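ok quick thread on cell rules, bc Thursday's walkthrough at Keltel got messy

1/ Belt is locked out before anyone reaches over it. Every time. Yes even for 30 seconds

2/ Speed limits get written down – on paper, at the cell. Snežana's rule, and shes right

3/ Near misses go in the log same shift. We had 11 last year, 7 of them at handover

4/ Keep-out lines on the floor only work if people respect them. Same goes for parking stuff near the arm. Bins stay on the table side of the rail, like the pink one, never on the belt. More tomorow 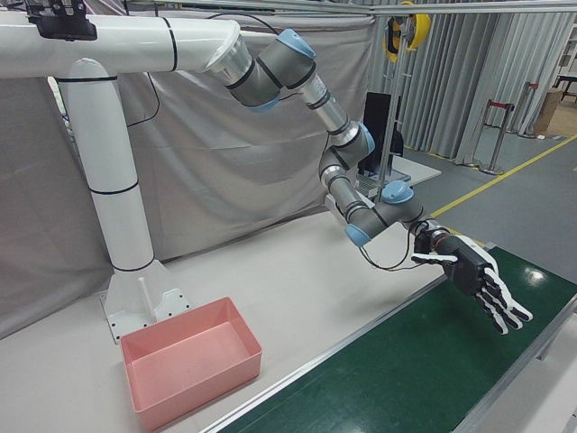
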